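Speaker notes — Collecting grasp examples for bin picking, Irard cell

Slide 1. Scope
Say up front: this talk covers how the examples are gathered. Training is the Puva talk, after the break. Skip the company slide if we start late.

Slide 2. Setup
One arm, one metal bin, colored blocks. The bin is clamped to the table. Fixed camera, same position for the whole run. Mention that Lekovholm used a loose bin in their first round and had to discard 122 examples when it crept across the table.

Slide 3. What counts as one example
Image before the attempt, chosen grasp pose, gripper width, outcome. Outcome is 0 or 1. A block lifted and then dropped over the bin is a 0. Pause here, someone always asks about partial credit.
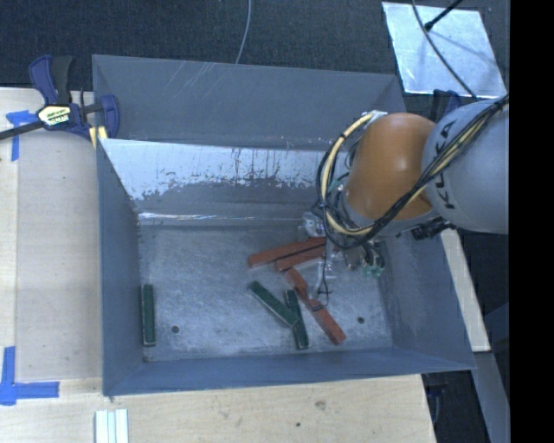 Blocks against a wall are the expensive cases. The policy avoids them, so left alone it stops producing data on them. We force 2 wall attempts per batch. Same treatment for blocks that touch or cross, where the grasp can take both.

Slide 4. Throughput
Almost 600 attempts per shift, one operator. Most lost time is resets and cable checks. Do not quote a success rate, the Karakaya numbers use a different definition of a lift and will not compare.

Slide 5. Labels
Outcome comes from gripper width after the lift. Thin contacts read as empty — fix by hand, from the image pair. Show the bad label, then the corrected one.

Slide 6. Open items
Scratched metal gives reflections the depth sensor reads as holes. Masking helps near the floor, less on the slopes. New liner on order for December.

Leave 4 minutes for questions. Backup slides: calibration, file layout.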